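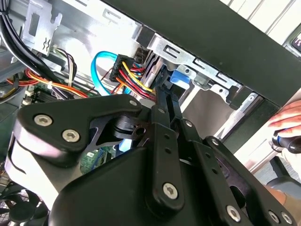
Visit report: Larkwood refurbishment works, computer teardown line

Date of visit: October 23, 2026

Larkwood takes in retired office computers, wipes or shreds the storage, and either rebuilds the machines for resale or breaks them for parts. The works holds 81 benches, most of them manual. The visit covered the teardown hall, where robot arms have been working alongside bench staff since September, and the test room next to it. The arms were installed by Forkura, who also wrote the control software. Dritik supplies the asset tracking system.

Incoming goods

Machines arrive on pallets from a single loading door. Each one is weighed, given a barcode and entered in Dritik before it goes any further. The make and case type decide the route. Slim and all-in-one models go straight to the manual benches. Full desktop cases of a type already on the list go to the robot cells. Anything with a damaged case goes to manual, whatever its type, as a bent side panel shifts the internal reference points by more than the arm will tolerate.

The list of known case types is kept by the bench staff and not by Forkura. Adding a type takes most of a shift. One technician strips a sample machine slowly, marks the fixings and the order of removal on a tablet, and then runs the arm through the sequence at reduced speed. We were told this was not in the original plan. Forkura had expected to do it remotely from photographs, and the first batch of sequences made that way failed on cable routing. No two previous owners dress their cables alike.

The teardown cells

Each cell is an arm on a fixed base, a turntable for the computer case and a stool for one operator. There is no cage. The arm runs at a limited speed and stops on contact, and the operator works in the same case as the gripper where the job calls for it.

The division of work is roughly by difficulty of access. The gripper pulls power and data connectors in the drive area, releases latches and lifts out drives. The operator deals with screws, cable ties, seized parts and anything routed behind the drive cage. Data cables give the most trouble. Those with a locking clip have to be squeezed before they are pulled, and the gripper pads are wide for the space available. An operator showed us a connector body that had come away with its wires still in the drive. Such cases are logged as damage and the drive goes to shredding.

Pull force is capped at 80 newtons. Above that the arm lets go and signals for help with a tone and an amber lamp. During the time we stood at the first cell the lamp came on several times. The operator cleared each one with a plastic lever or a screwdriver and pressed a foot pedal to continue. The pedal was a request from the benches; the original touch-screen button meant putting the tool down every time.

What has changed for the staff

No posts have been cut in the teardown hall, according to the shift lead. The work has been redistributed. Before the arms, a bench technician took a machine from closed case to empty shell. An operator at a cell now sees only the awkward parts of each one, in quick succession. Opinions on this were mixed. Some were glad to be rid of connector pulling, which had produced a steady run of thumb and wrist complaints. Others said the day had become more tiring, with the easy minutes gone and the pace set by the turntable.

Two adjustments have been made. Staff rotate between cells and manual benches at each break, and the operator can slow the turntable without giving a reason. The second was resisted at first on throughput grounds. Throughput did not fall — at least not by an amount the works could separate from changes in the incoming stock.

Pay is another matter. Technicians who teach new case types are on a higher grade, but only for the hours booked to teaching. Several said that much of the correcting is done during normal running and is not booked at all. Larkwood's management said the grading would be reviewed.

Test room

Recovered drives are read, wiped and verified in racks of 200 bays. Memory and power supplies are tested by hand on open frames built by Mihăilă, a small firm nearby. The racks were in place before the arms and have not been altered. The room is now the slowest stage in the building, and trays were stacked in the corridor outside. A further rack is on order.

Other observations

Noise in the hall is low enough for normal speech. Extraction at the cells is poor by comparison with the manual benches. Old cases hold a good deal of dust and the hoods are mounted behind the arm, so the operator's face is closer to the case than the inlet is. We raised this and were told that side hoods have been priced.

Gripper pads are changed every 3000 cycles. They are cast on site in two hardnesses, and the softer one is preferred for older plastic latches — these snap easily.

Visitors should bring safety shoes. Eye protection is lent at the door.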